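Prirach Residents' Association
Minutes of the May meeting
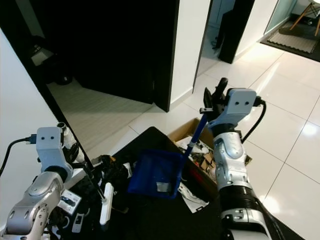 The meeting was opened at 19:10 by Charoen Kaewkla. Minutes of the last meeting were accepted with no changes.

1. Bicycle room. The lock is from 2010 and it closes badly. Marisol Haddad received an offer of $660 from Agudelo for a new one. Agreed, two members against.

2. Garden water. The tap stays closed at night until the pipe is repaired.

3. Other matters. Charoen will write again to Hekimus about the late invoice.

Closed at 20:25.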